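Incidencia: crujido y tabla que se hunde en suelo Miyazaki
Producto: suelo Miyazaki con base Golier
Estado: abierta, en seguimiento
Abierta por: cliente

Mensaje inicial

¡Hola! Os escribo por el suelo de la habitación del fondo, el Miyazaki que compré en vuestra tienda de Skavon en mayo. Lo coloqué yo con mi cuñado, siguiendo el folleto (bueno, casi siempre siguiendo el folleto, luego os cuento), y quedó estupendo. El resto de la casa, de maravilla. Pero en esta habitación hay una zona que cruje al pisar y una tabla que cede un poquito, como si debajo hubiera aire. No es mucho, lo notas más con el talón que con la vista, pero una vez que lo notas ya no puedes dejar de pisar ahí.

Os pongo lo que sé, porque supongo que me lo vais a preguntar:

La base es la Golier, la que me recomendasteis, puesta con la cara lisa hacia arriba. Debajo hay mortero, de cuando se hizo la casa. Dejé las cajas abiertas dentro de la habitación dos días antes de colocar. La junta de dilatación es de 10 mm en tres paredes. En la cuarta, la de la puerta, es bastante menos, y ahí es donde digo lo de «casi siempre».

El crujido está a un paso largo de la puerta, hacia la ventana. Por la mañana suena seco, como una galleta. Por la tarde suena menos, y de noche, cuando ya está todo el mundo durmiendo, parece que suena el triple.

Respuesta de soporte (Stijn Vanhove)

Buenos días. Gracias por el detalle. Antes de levantar nada, le pido tres comprobaciones: quitar el rodapié del lado de la puerta y medir la junta, pasar una regla larga sobre la zona y decirme si hay luz por debajo, y confirmar qué producto usa para fregar.

Mi respuesta

Vale, hecho todo, he tardado porque el rodapié estaba pegado con un entusiasmo que no recordaba haberle puesto. Se me ha partido una esquina, pero eso lo tapo con masilla y listo.

La junta en la puerta: 4 mm. Ya sé, ya sé. En un punto, justo al lado del marco, la tabla toca directamente con la madera del marco, ahí no cabe ni una tarjeta. Me acuerdo perfectamente de ese corte, lo hice el último día, con hambre, y dije «entra justo, perfecto».

La regla: he usado un listón de aluminio que tengo para el yeso. Lo he puesto en el sentido de las tablas y no se ve nada raro. Atravesado sí, hay una rendija de luz que empieza donde cruje y se cierra hacia la ventana. Le he metido unas galgas y he llegado a 4 también, pero no me fío mucho porque el listón tiene un golpe en un extremo y según lo gires te da una cosa u otra.

Para fregar uso el Fendau, el concentrado, un tapón por cubo. Con la mopa bien escurrida. Eso sí que lo hago bien.

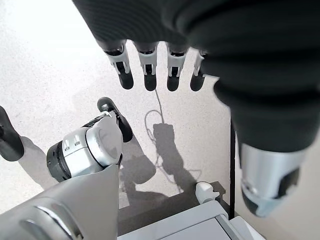

Se me olvidaba una cosa: he probado a mover peso. Puse un saco de arena de los del patio encima de la tabla que cede y dejó de crujir, pero empezó a sonar la de al lado, más bajito. Lo tuve así una noche entera. Al quitarlo, volvió todo a su sitio, o sea, al crujido original. No sé si esto os sirve de algo, pero lo apunto.

También he dado golpecitos con el mango del destornillador por toda la zona, como hacen los albañiles. Hay un trozo que suena hueco, más o menos del tamaño de una bandeja de horno. Lo he marcado con cinta de pintor para no perderlo. El resto suena macizo.

Respuesta de soporte (Stijn Vanhove)

Muchas gracias. Por lo que cuenta pueden ser dos cosas a la vez: el suelo está bloqueado contra el marco y además el mortero tiene un bajo en esa zona. Le propongo empezar por la junta. Recorte hasta llegar a los 10 mm en todo el lado de la puerta, incluido el marco, deje el rodapié quitado y espere unos días pisando con normalidad. No ponga peso en la zona ni rellene nada todavía.

Mi respuesta

Recortado. Lo hice el domingo con la multiherramienta y la aspiradora pegada al lado, y aun así hubo polvo hasta en la fruta. Para el marco seguí vuestro consejo del folleto y corté la madera por abajo, apoyando la hoja en un retal de Miyazaki con otro de Golier debajo para dar la altura. ¡Qué buen truco, ojalá lo hubiera leído en su momento! La tabla ahora se mete por debajo con holgura.

Al soltar el último trozo, el que tocaba, el suelo hizo un «clac» muy serio y noté cómo se relajaba. Me asusté un poco. Miré las juntas entre tablas una por una, por si se había abierto alguna, y están bien.

Resultado después de 6 días sin rodapié:

El crujido de la mañana ha desaparecido casi del todo. Queda uno pequeño si me balanceo a propósito, que tampoco es una forma normal de andar por casa.

La tabla sigue cediendo. Diría que menos, pero puede que sean las ganas. La zona hueca es la misma, no ha crecido ni ha encogido, sigue cabiendo dentro de la cinta.

La tabla de al lado, la que sonaba con el saco, ya no suena.

Mi duda ahora es si merece la pena levantar. Desde la puerta hasta la zona marcada hay 9 hileras, y no me importa desmontarlas, porque el clic sale bien si inclinas la hilera entera, pero me da miedo cargarme alguna lengüeta. Me quedan tablas sueltas de una caja empezada, guardadas en horizontal, así que alguna baja me puedo permitir. Si hay que hacerlo, decidme qué usar para el bajo del mortero. Tengo en el garaje medio saco de autonivelante, pero lleva abierto desde antes del verano pasado y me imagino vuestra respuesta.

Y otra pregunta, que esta es más de andar por casa: ¿puedo volver a poner el rodapié mientras decidimos? La rendija está cogiendo pelusas a una velocidad tremenda y ya he perdido por ahí un tornillo.

Respuesta de soporte (Stijn Vanhove)

Puede presentar el rodapié sin cola, sujeto con cinta. El autonivelante abierto no lo use, por favor. Compruebe otra vez la tabla dentro de dos semanas y le confirmo entonces si conviene levantar. Dejo la incidencia abierta.

Mi respuesta

Perfecto, rodapié presentado con cinta y el tornillo recuperado con un imán. El medio saco se va al punto limpio. Os escribo en dos semanas con la regla en la mano, y esta vez pido prestada una sin golpes.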